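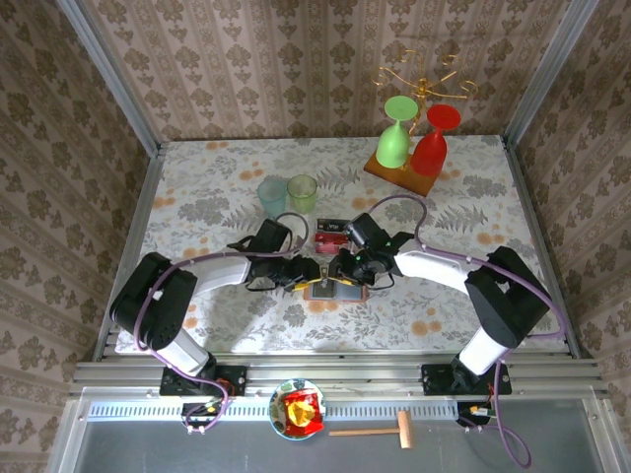 Re: [umville-home] Damask and ferns, too much?

Baranauskienė wrote on 11 July 2023:
> I've got beige and brown damask on the walls and I've fallen for
> a white tablecloth with gray ferns and little orange flowers.
> Will the two patterns fight? I've been dithering since January!

Oh, please go ahead and get it! We've had much the same pairing for 5 years now (our paper came from Umadow, the last 2 rolls in the shop) and I still smile when I walk in. The medallions run up in stripes, all very proper, and the ferns and peachy flowers just wander about underneath, so the pale cloth lightens everything. I'd leave the curtains plain, though. Do measure your table first – mine takes a 106 inch cloth, and I learned that the expensive way.

Warmly, from Umby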